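Workshop Tips: Trying Out Grippers at the Bench

Notes from the Mellham workshop page, January. These tips are for anyone comparing parallel grippers on small arms for kitchen-type jobs: holding a bowl by the rim, steadying a pan, moving dry goods. They assume the arm is already bolted down and the emergency stop has been tested.

Start with the bench

Clear the table completely before the first run. A spare hex key left near the base will find its way under a finger. Use a plain, matt, light-coloured top if you have the choice. Dark fingertips show up well against it, and you can judge gaps by eye without squinting.

Put plain panels behind the table. Patterned walls and shelves full of jars upset the depth reading at the edges of shiny objects. Tape the joints between panels if the light comes through them.

Choose one test object and keep it

Use the same bowl for every gripper. A stainless steel mixing bowl is a hard test, as the rim is narrow and the wall reflects whatever is near it. A plastic bowl flatters almost any gripper and tells you little. Wipe fingerprints off between sets with a dry cloth. Do not use polish, which leaves a film and changes the grip.

Mark the bowl's place on the table with a pencil ring. Return it to the ring after each attempt.

Use dry rice for weight

Rice is cheap, spreads evenly and is easy to sweep up. Weigh it in a jug first, then tip it in. Keep the test rice in a lidded tub marked NOT FOOD and do not put it back in the kitchen. Run each gripper with the bowl empty, then with rice, and write the two sets on separate sheets.

Lentils roll further when spilt. Flour gets into the finger joints and should be kept well away from the bench.

Comparing the fingers

We ran the Gatalora and the Wemton through the same list. Each had 96 attempts at the rim, split evenly between empty and loaded.

The Gatalora closes faster and has more play in the linkage. The play helps when the bowl is slightly off its mark, as the pads settle against the metal by themselves. It is a nuisance when setting down, and the bowl tends to turn a little on release.

The Wemton is stiffer. It wants the rim within a narrow band and will push the bowl along the table if the approach is low. With the approach height corrected it was the steadier of the pair under load. Its pads are thicker and wear at the outer corner first.

For either one:

Open the fingers fully before the approach. A half-open start saves very little time and catches the rim.

Come in with one finger clearly over the bowl and the other clearly outside it. If you cannot tell which side a finger is on, back off.

Check the pad screws every 15 attempts. Nip them up by hand only.

Replace both pads together, even when one looks sound.

Keep cables out of the bend of the wrist. Fix them to the arm with soft ties, leaving enough slack for a full turn.

Wrist camera or overhead camera

Fit both if the controller will take them. The overhead view is better for lining up two arms on one bowl. The wrist view is better for the last stretch before contact, when the arm hides the rim from above.

The wrist camera has its limits. Close to a pale surface it gives a soft grey field with nothing in it to steer by, and a controller that relies on that view alone may drift. Set a rule that hands over to the overhead camera when the wrist view loses detail — the Abernathy controller has a setting for this under Inputs, switched off as supplied.

Clean the lens strip with a spectacle cloth. Kitchen paper scratches it.

Lighting

Use two lamps with diffusers, set high and wide. A single bare bulb puts a hard bright stripe down the inside of a steel bowl, and the depth camera reads the stripe as a hole. Baking parchment makes a fair diffuser over a cool LED lamp. Do not use it over anything that runs hot.

Keeping the record

Write down approach height, finger opening, load and result, in that order, every time. Save a still from each camera at the same point in the cycle. Name the files by attempt number and gripper, and copy them off the controller before switching it off. The Abernathy clears its buffer at shutdown.

Allow 18 minutes for a full change of gripper, including the zero check. Skipping the zero check costs more time than it saves.

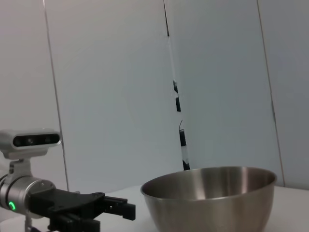
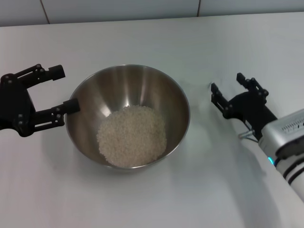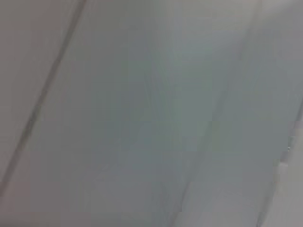 Bench stills. First: open fingers beside the empty bowl. Second: both grippers open, rice in the bowl. Third: wrist view, close to a pale surface and out of focus.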